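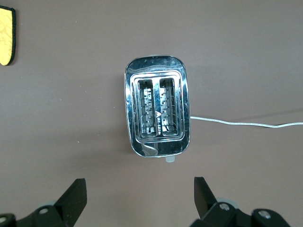
Zdeňka Gajdoš would like it known that she asked for the wedding dress back in June, and that "back" is a word she now uses carefully. The dress, an ivory column gown with a detachable train, went up for sale through the Hasdale branch of Ullden, the bridal resale chain, and sold within a day. The train went to one bride. The gown went to another.

Both brides paid for a gown with a train.

The mix-up is the one people in town keep bringing up, but it's far from the only reason Ullden rewrote its rules for sellers this month. The new version takes effect in October and covers anything with a part that comes off: trains, overskirts, capes, sleeves, bows, and what the old listing form called "misc. volume." From now on, each piece has to be listed, tagged and sewn into the same garment bag with a stitch that the buyer cuts on arrival.

The sewing is done at the shop. Sellers who offer to do it themselves will be thanked and turned down.

Ullden's Hasdale branch had 2,982 dresses on its books at the end of the summer, most of them worn once and a fair number never worn at all. Harpreet Bergeron, who manages the branch, puts the growth down to detachable everything. A bride wants one dress for the ceremony and another for dancing, and designers have worked out how to sell her both with snaps.

"It's a lovely idea until you have to put it in a box," Bergeron said. "We had a gown come in with 4 separate sleeves. I still don't know if that was two pairs or a very ambitious one."

The rules on measurements are changing too, and this is where the mood at the counter has soured. Sellers used to write their own sizing notes, and they wrote them the way people write about their own height. A dress "hemmed for a low heel" could mean flats or could mean stilts. Under the new system the shop measures the bust, waist, hip and hollow-to-hem itself, with the gown flat on a table, and prints those numbers whether the seller likes them or not.

Some don't. Jasmina Dervishi brought in a beaded A-line she had listed as a six and learned that three rounds of alterations had made it something else.

"It was a six when I bought it," she said. "It was a six in spirit the whole way through."

She has listed it anyway, with the shop's numbers, and has been allowed to keep "in spirit" in the description after what she called a short negotiation. Bergeron called it a long one.

Tailors are mostly in favor. Vojtěch Říha, who does alterations out of the front room of a house on Nkosi Street, sees about seven secondhand gowns a month and says most of them arrive with a surprise in the seams. He has found a bodice taken in twice and let out once, a corset panel put back upside down, and a zipper that had been replaced by someone who, he believes, was angry at it.

"If they tell me what was done, I can undo it," Říha said. "If they tell me it has never been touched, I start looking for the glue."

He does have one complaint, about the stitch. Ullden's first sample was done in a cotton thread strong enough to hold down a tent, and he cut a small hole in a practice bag getting it out. The shop has moved to a lighter basting thread. He regards the matter as settled, though he has kept the bag.

Fees are going up with the paperwork. Listing a plain gown still costs nothing until it sells, but each detachable piece now adds $4, payable up front. The fee is capped at seven pieces - a limit Bergeron described as hopeful.

Udham, the smaller consignment shop across the river, says it won't be following suit. Its owner, Dewanti Simanjuntak, takes no dresses with removable parts and has a sign by the register saying so. Anything that comes off, she said, should come off at home. She does make an exception for belts, and has been known to look the other way on a modest cape.

As for the ivory gown, its two halves spent most of July in the mail. The first buyer sent the train back with a polite note. The second decided that she preferred the gown without it, asked for a partial refund and got one, then changed her mind and asked for the train. It reached her in time for the wedding, where by her own account she wore it for the walk down the aisle and the length of one photograph.

She is thinking of selling it. She called Ullden last week to ask if the train could go separately.

Sellers with dresses already on the rack have until the new rules start to come in and claim any loose pieces. Bergeron has a bin of them behind the counter - bring a picture of the dress.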